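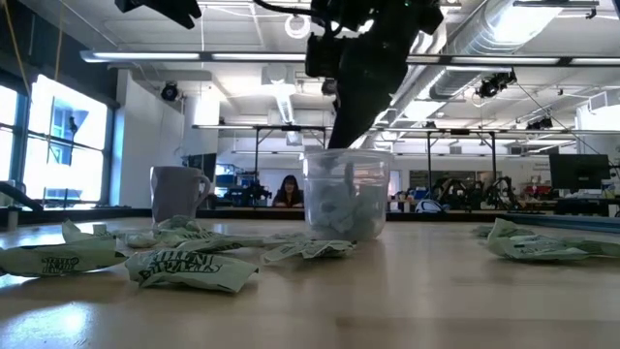
Dating my great-grandfather's WWI letters when the dates are missing

I've got a bundle of letters my great-grandfather sent home from France in 1918, and maybe a third of them have no date at all, just "Sunday" or "Tues. evening." I spent last night going through them with a mug of coffee, well away from the table where the paper was (I learned that the hard way with a ration card, ugh). There are 53 letters, all in pencil, and I want them in order before I type them up for my cousins. He was in a supply company and moved a lot. I only have 2 envelopes left with readable postmarks. How do people do this?

posted by Whitlock

Oh, this is the fun part! Start with the letters you can date for certain and lay the others between them. Look for things he reacts to - the flu, a holiday dinner, the Armistice, mail arriving from home. If he says "got your letter about the barn," and you can place the barn, you've got a rough earliest date. The weekday helps too. If he mentions something from the day before that you can find in a newspaper, a calendar will give you the rest. I did my grandmother's brother this way and only had four left over at the end, which I put in a folder called "who knows."

Also check the paper itself. My great-uncle switched from YMCA paper to plain lined sheets in April and never went back, so that sorted a whole pile in one evening. And please don't write your guesses on the letters, even in pencil. Use slips.

posted by Grivex

try to find a unit history. lots of them got printed after the war and they give the town for each week. mine was really dull but it had all the moves in it

posted by Fistunari

Seconding the unit history. The county library where I grew up had one nobody had checked out in years. Censors made the men leave out place names, but he may have let things slip - a river, a cathedral, a long train ride.

posted by Traltel

Filed under: Family Papers > Letters & Diaries > World War I
Last updated: July 17, 2019
Contact the moderators | Back to top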